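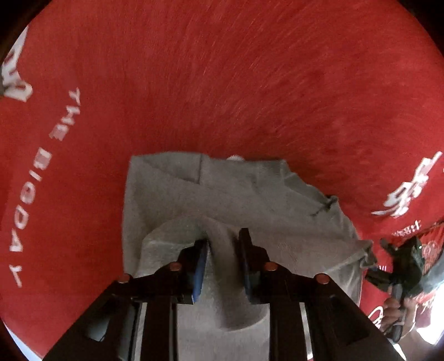
Theophilus Lamptey
July

Print | E-mail this page

How do you get cracked lettering off an old T-shirt? I have a pile from charity runs and want plain fabric for a quilt – 9 blocks to start. I'd hate to scorch it!

Évan Tanguy
Iron on low through a rag, then peel slowly with tweezers. Mine took forever (108 minutes for one shirt, ugh) but the cotton was fine.

Sollow
just flip them inside out and sew

Comments
Penum: Love the print side myself – leave it!
Tultanar: Does this work on polyester?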